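4.2 Loss of tracking during the cloth task

The fault first appeared in August, in the second block of cloth folding demonstrations. We recorded 164 episodes in that block with the two hand-held grippers and the Gerau tracking software. On replay, the right gripper path jumped sideways by up to 300 mm between one sample and the next, then returned. The left path was clean in most episodes. No error was written to the log.

The jumps were grouped in the lift phase, when both jaws pinch the cloth and the operator raises it level off the table. In this phase the wrists turn inward and the markers tilt away from each other.

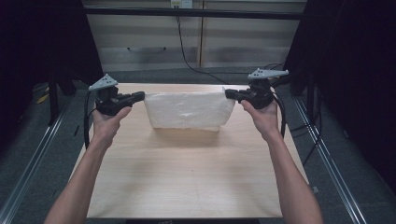
We first suspected the marker mounts. Both were removed, checked for play and refitted, with no change. Swapping the two grippers moved nothing either: the fault stayed on the right side. This ruled out the marker and the cable, and left the tracking setup itself.

The cause was a stale calibration file. After the Dernico driver update, the right-side camera loaded default values at startup and reported them as valid. At small tilt angles the error was under 3 mm and passed our start check. At the angles used in the lift it was large enough for the pose solver to pick the wrong solution.

Of the 2,448 lift samples we reviewed by hand, all of the bad ones came from sessions after the update. The affected episodes were removed from the training set. Had they been kept, the arms could have been commanded to follow the jumps, and the speed limit in our controller was not set at that time.

4.3 Changes made

The start check now includes a tilted pose for each gripper.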